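4. Regras de trabalho e boas práticas – garra manual Itano (par esquerdo/direito)

Vale para todos os postos Rureston que gravam tarefas domésticas: dobrar roupa, arrumar cama, guardar coisas em gaveta. Ler antes da primeira sessão. Quem já leu a versão de agosto: mudaram 4.2 e 4.5.

4.1 Antes de começar

1. Conferir o par. Cada garra tem etiqueta com código. Direita na mão direita, esquerda na esquerda. Trocou, a sessão inteira vai pro lixo.
2. Parafusos da placa: todos presentes, todos apertados. Apertar à mão, sem parafusadeira.
3. Abrir e fechar os dedos 13 vezes, devagar. Se prender ou fizer barulho, parar e abrir chamado no Penby.
4. Limpar a lente com pano seco. Nada de álcool.
5. Tirar anéis grandes e relógio folgado. Pulseira fina pode, desde que não encoste no gatilho.
6. Espaço livre no cartão. Mínimo para 400 clipes.

ATENÇÃO: não usar garra com dedo rachado ou rasgado, nem "só pra terminar o lote". Dedo de reposição fica na caixa Greco, gaveta de baixo.

4.2 Preparação do local

Casa de verdade, com as coisas no lugar onde estão. Não esvaziar o cômodo, não esticar tudo. O que tem que sair: vidro, objeto cortante, remédio, documento, tela ligada com dados pessoais. Espelho grande, cobrir.

Autorização do morador assinada antes de ligar qualquer coisa. Sem papel, sem gravação. Criança ou animal entrou no cômodo: pausar, esperar sair, retomar com clipe novo.

Luz: janela pode ficar aberta ou fechada, mas não mexer na cortina no meio do clipe. Se o sol mudar muito, encerra e começa outro.

4.3 Execução com tecido

1. Posicionar as duas garras à vista uma da outra, acima da superfície.
2. Botão de início. Esperar o sinal. Contar dois segundos parado.
3. Aproximar os dedos do tecido com pouca pressão. Encostar, fechar, só depois levantar.
4. Movimento contínuo, velocidade normal de quem dobra roupa em casa. Sem tranco.
5. Uma peça por clipe. Soltar a peça por completo antes de afastar as garras.
6. Errou a pega? Continua e corrige dentro do mesmo clipe. Erro corrigido é dado bom. Clipe apagado não serve pra nada.
7. Botão de fim. Anotar tarefa e peça no Penby na hora, não no fim do dia.
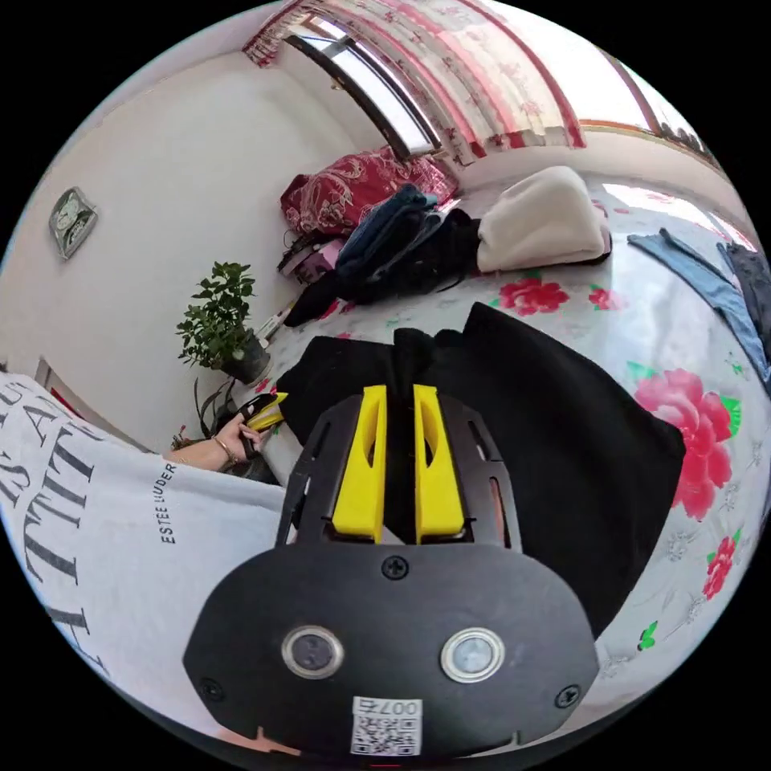
Posso ajudar com a mão livre quando a peça escorrega?

Só fora do clipe. Durante a gravação as duas mãos ficam nas garras e nenhum dedo humano encosta no tecido; se precisar mesmo da mão, encerrar, arrumar a peça e abrir clipe novo.

Nota: peça escura sobre lençol estampado é permitida e até desejavel. Peça escura sobre fundo escuro, no maximo uma em cada lote.

4.4 Segurança do operador

– Carga máxima por garra: 600 gramas. Edredom molhado, casaco pesado, não.
– Pausa a cada bloco. Punho doeu, para. Sem negociação.
– Não apoiar o joelho na cama com as garras na mão.
– Não apontar a garra para o rosto de ninguém, nem de brincadeira.
– Dedos da garra apertam pouco, mas apertam. Cuidado com pele entre o dedo e o suporte.
– Cabo (versão com cabo): passar por trás do ombro, nunca pela frente das pernas.

CUIDADO: bateria quente ao toque = desligar, tirar, deixar em superfície firme, longe de roupa e cortina. Não recarregar. Avisar o responsável do turno.

4.5 Privacidade

Rosto que apareceu sem autorização: marcar o clipe como "reter" no Penby. Não apagar por conta própria, não mandar por mensagem, não mostrar a colega. Voz gravada, mesma regra.

Texto em roupa ou embalagem pode ficar. Nome, endereço ou telefone legível, marcar "reter".

É proibido copiar clipe para celular ou computador pessoal.

4.6 Fim de sessão

1. Desligar as duas garras. Conferir se a luz apagou.
2. Devolver as coisas do morador onde estavam.
3. Passar pano seco nos dedos, tirar fiapo preso entre eles e no suporte.
4. Descarregar o cartão na base. Esperar a confirmação antes de tirar.
5. Guardar o par junto, no mesmo estojo, etiqueta pra cima.

Manutenção: trocar os dedos a cada 2.000 clipes ou antes, se houver desgaste. Registrar a troca com o código da garra. Depois da troca, refazer a calibração (seção 5) mesmo que pareça tudo certo.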